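July
By Bhavana Namboodiri

Choosing a Hand for the Small-Parts Bench

At the Camdale laboratory in Ritstead, engineers have spent the season comparing grippers for light assembly and packing work. The program was set up to help small manufacturers, many of which buy an arm first and give little thought to the hand until it arrives.

Eight grippers were entered. Each was fitted to the same arm and run by the same controller, so that differences in the results could be traced to the hand itself. Four have gone forward to the second round.

"Rigid parts tell us very little at this stage," said Eglė Koppel, who leads the trials. "Soft and tangled goods are where the designs part company."

Cables have proved a demanding test. A tied bundle has no fixed shape, and its loops may shift as the fingers close.
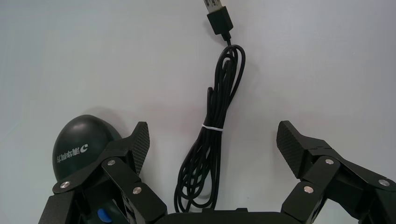 Camera placement has also been reviewed. A view from the wrist keeps the fingertips and the part together, although the palm can hide whatever lies closest to it. Purificación Nieto, who manages the vision work, favors adding a second, fixed camera – a change that would raise the cost of each station.

A report on the second round will be sent to member firms, and bench visits may be arranged through the Ritstead office.

Contact us | © Camdale | Back to top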